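Workshop notebook, Geddes room
July 13, 2021

Spent the whole morning on black surfaces again, and my fingertips smell of alcohol wipes. The plan was to settle on one texture for the new covers before Inès orders material, and I got maybe halfway (the kettle broke, which cost me more time than I'd like to admit).

First batch was the matte pieces. I love how they look straight out of the bag, and then I touch one with a thumb and there's a shiny oval that won't go away. Wiping with a dry cloth made it bigger! Damp cloth with a drop of the Zoster cleaner was better, then a second dry cloth, turning it over each time. The fine crosshatch hides thumbs far better than plain matte, but it holds on to lint from the blue cloths, so please use the white ones from now on.

Rounded edges are a different story. Anything glossy with a rounded edge picks up a bright little line under our ceiling lights, and it makes you think there's a scratch when there isn't one. I marked two good parts as rejects before I caught on. Tilt it, and if the line slides along the edge it's only a highlight.
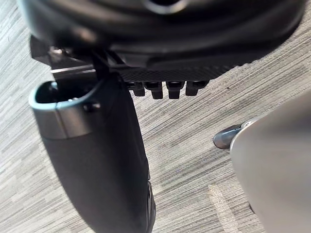
Rafail Drakos would go light gray for everything bigger than a hand and keep black for the small stuff, because dust on a large black curve drives him crazy by lunchtime. He also asked me to stop calling the gray "white" on the order forms. Fair enough, I've done it since June.

I'm half convinced. Light gray does forgive dust, but it shows grease, and we have more grease than dust in here. I put 4 offcuts on the windowsill, two grays and two blacks, and I'm leaving them alone until Rainer is back. Nobody dust them, please – that includes me.

Sanding: 500 grit was too coarse for the glossy samples, 3,000 took around twenty minutes a piece and gave a lovely soft sheen. Too slow for a full set, though fine for the edges people see.

Still to do: ask Eilidh whether Flarkolico sells the crosshatch sheet in smaller cuts, find the lid of the wipes tub, and relabel drawer 698, which says "silver bands" and is full of washers.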